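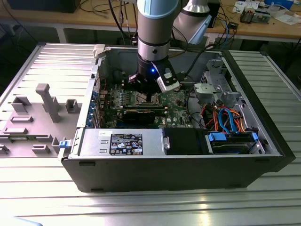 How long should a robot demo at an open day run?

Plan on 23 minutes, with the first few spent talking while people find a spot where they can see. Any longer and the folks at the back start drifting toward the coffee.

I've helped run the PC teardown demo at the Nillwood open day for a while now, and people from other shops keep asking me how we set it up. So I finally wrote it down! We had 783 visitors through the building last time, and I think every one of them asked me if the robot could fix their laptop. (It can't.)

Before the doors open

Pick a computer people recognize. A plain old desktop tower is perfect — it's big, the parts are easy to see from a few feet back, and half the crowd has had one under a desk at some point. We lay ours on its side so the arm can come straight down into it. We tried a tiny office PC one year and it was a mess, you couldn't see a thing past the gripper.

Run the whole routine at least once that morning, at full length, with the lights the way they'll be for the visitors. We run the moves from a little program called Avo, and I print the list of moves on paper too and keep it in my pocket. There are 16 moves in ours. If something stops halfway I want to know where we are without squinting at a screen in front of a room full of kids.

Set up the view

Take the side panel off ahead of time and put it where people can see it. Taking it off live sounds like fun, but it eats up time you'll want later.

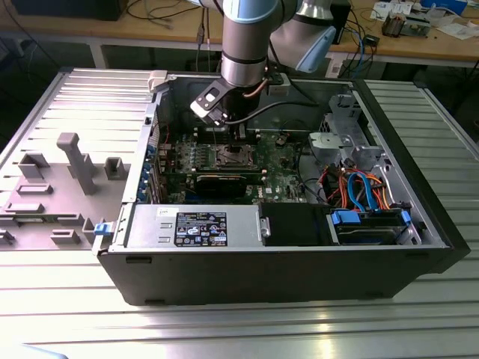

The arm working inside the open tower, with the side panel off to the left.

Put your tape line on the floor before anybody arrives, and put it farther back than you think you need. People lean! Small kids go in front, sitting down. Then hand the stop button to one person and let that be their only job for the whole show. Whoever is talking should never be the one holding it, I learned that the hard way at the Grirkska fair.

Talk them through the chip

Save the processor for last. It's the part everyone has heard of and hardly anyone has seen, and the room goes quiet when the gripper has it over the board. Before that move, tell them what to look for:

The socket has a metal plate that swings open and a lever that has to be unlatched.
The pins in there are tiny, so the chip gets held by its edges.
Slow is fine. Slow is kind of the whole show.

Then stop talking. I'm terrible at this and always want to fill the silence, but they really do watch better without me.

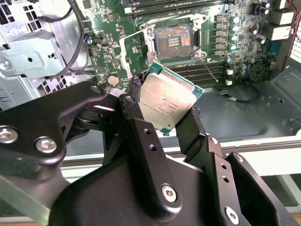

Questions and cleanup

Leave time for questions with the arm stopped and parked. Have a spare chip or an old memory stick to pass around, and count on not getting it back in great shape. The second show starts at 2, so we give ourselves a break in between to put the parts back and run the first few moves again.

If you're borrowing the Sequeira room, bring your own extension cord. The outlets are all on the far wall.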